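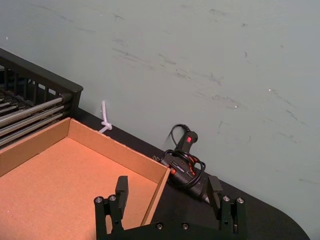 Print this page | E-mail this to a friend

An Afternoon at the Rundlow Distillery Open Day

18/07/2026

I had been meaning to get over to Kellport ever since January, when Viola Fiore poured me a little of the Rundlow dry gin at her kitchen counter and wouldn't tell me what was in it. So when they announced an open day I bought two tickets before I had even asked whether she was free (she was, thank goodness, and she drove).

The distillery sits behind the old rope works, and the parking is across the road by the church, so wear decent shoes. They take you around in groups of 12, and ours was led by Selorm Issahaku, who has been distilling there for seven years and talks about juniper the way my uncle talks about baseball. We started in the botanical store, where he passed bowls of coriander seed, orris root and dried lemon peel from hand to hand. I had never smelled orris on its own before. It's a bit like violets and a bit like the inside of a drawer, and I mean that kindly!

Next came the still room, which was very warm. The big still is called Gyamfi, after the welder who patched it up when they bought it secondhand, and it holds 2,000 liters. Selorm explained how they throw away the first part of the run, keep the middle, and stop when it starts to taste of wet cardboard. Somebody asked how he knows when that is and he said he tastes it, over and over, and then goes home and can't taste his dinner.

The part I enjoyed most was the vermouth. They only began making it last year, under the name Kurkard, and it's a golden, bitter sort of thing with wormwood and orange in it. Viola thought it too sharp by itself. I liked it very much over ice, but it really came into its own in the Martini they stirred for us at the end, three parts gin to one part Kurkard, with a strip of lemon peel. I'm normally an olive person and I didn't miss the olive one bit. We were told to keep an opened bottle in the refrigerator and finish it within 60 days, so I have gone home and thrown out the dusty one at the back of my cabinet.

A few small grumbles: the tasting room has hardly any chairs, and the crackers ran out before our group got there. Eat lunch first. The shop takes cards, and the vermouth comes in half bottles as well, so I bought two of those and a jar of cherries I haven't opened yet.

Print this page | E-mail this to a friend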